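How to order your weekly food shop online from a small specialist grocer

By Euan Halliday

I've been buying most of our food from small online grocers for years now, and I still get a little thrill when the box turns up! If you've only ever used one of the big supermarkets, the smaller shops can feel a bit odd at first. They're easy once you've got the knack, and the cheese alone is worth it.

I'll use Plestell for the steps, as it's the one I know best, but Ayele and Stutura work in much the same way.

Step 1. Check they deliver to you

Put your postcode in before you do anything else. Small grocers often run their own vans and only cover a few areas. Plestell comes to us in Altolville and the villages on the near side of the river, and everyone further out gets a courier. Courier orders can't include frozen food, so have a look at which kind you are.

Step 2. Start with the cupboard, then the fridge

Go through the categories in this order: tins and dry goods, baking, dairy, fruit and veg, bread. I do the dull things first while I'm still being sensible. Then I reach the dairy page and all is lost (they have a smoked butter, and I can't recommend it enough). 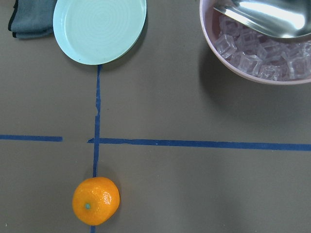
Step 3. Read the weights, not the photos

Product photos make everything look the same size. A tub of olives might be 200 g or 300 g, and both will fill the little square on your screen. Open the product page and look for the price per 100 g, usually in small grey type under the main price. If you still can't picture how much you're getting, mark it out at home. A few strips of blue masking tape crossing on a tabletop give you a rough grid, and you can hold a tape measure to that and see how big a 2 kg sack of flour would be if the shop gives its measurements. It doesn't matter if the strips wobble a bit or don't quite meet. I did this before ordering my first big bag of rice and was very glad of it, as our cupboard is tiny.

Step 4. Set your swaps

Each item in the basket has a little box marked "If we run out". Choose "Similar", "Call me" or "Leave it out". I pick Similar for veg and Leave it out for anything I need for a particular recipe. You can add a note too, and they do read them! Mine for bananas says "green as you like".

Step 5. Pick a slot

Evening slots go first. In December everything goes first, so book as soon as the dates open and fill the basket later. You can change the contents right up to the cut-off, which is noon the day before.

Step 6. Unpack and check

Chilled things are in the silver bag, so do those straight away. Tick the rest off against the slip. If something's missing or bruised, go to Your Orders, choose the order, and press Report a Problem. Attach a photo if it's damaged. My refunds have always come through within two days.

Save the order as a list when you've finished, and next week's shop will take you ten minutes.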